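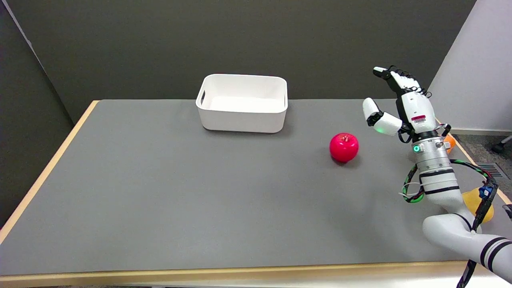

Hand and Gripper Trials: Gallery

Home | Projects | Gallery | Notes | Contact

On this page I collect the pictures and notes from our comparison of end tools for picking fruit from a table and placing it in a bin. We tried one hand with fingers, the Sallell, and two simple grippers, the Wallin with two jaws and the Flullell with a suction cup. The same arm carried all of them, and the controller was always the Positz. I wrote the captions together with Ramil Cruzado, who did most of the cable work. If some sentence is not clear, please write a comment and I will correct it.

Eun-ji Na, 5th March

1. Sallell hand, start position

The hand is raised, palm open, and the red apple is on the table with the white bin behind it. We begin every trial with the bin empty. From this position the controller has enough room to plan a path to the apple from above or from the side. The orange and the yellow fruit stay at the right, behind the arm, and they are for the later part of the trial.

2. About the cables

The cables of the hand go outside of the arm, and you can see the loops from the wrist down. In November we tied them too tight and the wrist could not turn to its full range. Now we leave more slack. Ramil prefers a small loop at the wrist and a bigger one at the elbow. It does not look so nice but the wrist turns freely. The Wallin needs only one cable, so there this problem does not exist.

3. Why a table with a gray top

Our first table was shiny and the camera saw reflections of the lamps as objects. The matte gray top solved this almost completely. A red apple is easy for the camera on this color. The shadow below the fruit still gives a small error in the height, and we correct it by hand in the settings.

Notes on the three tools

We made 200 picks with each tool. The Sallell dropped the fruit 12 times, mostly at the moment of lifting, when the thumb was placed too low. After we changed the thumb angle it became better, but we did not yet repeat the full test.

The Wallin is faster and easy to set up. It holds the apple well when the jaws come exactly over the middle. If they come a little to the side, the apple rolls away and the arm must search again. We put soft pads on the jaws and this helped with the orange too.

The Flullell is very good on smooth apples. On the orange the cup loses air through the small holes of the peel, so we had to use a larger cup, and then it was too large for the lemons. I would choose it if you have only one kind of fruit.

For the controller, I can say that the Positz changes from one tool to another without a restart, and this saved us a lot of time. The menu for the finger speed is hard to find. It is under "Tool", then "Limits", on the second page.

The next thing we want to try is a camera on the wrist together with the Wallin. The present camera looks from the height of a person's head, and the arm often hides a part of the table.

Comments (3)

tomatoes_first: Did you try something softer than an apple? Our hand passes with apples and then destroys every ripe tomato.

Eun-ji Na: Not yet. We have bought some plums, and I will add the results to this page when the force limit is set correctly.

benchnotes: Thank you for the hint about the second page of the Limits menu. I was looking for the finger speed the whole morning. Which width of pads do you use on the Wallin?

Previous gallery | Next gallery | Back to top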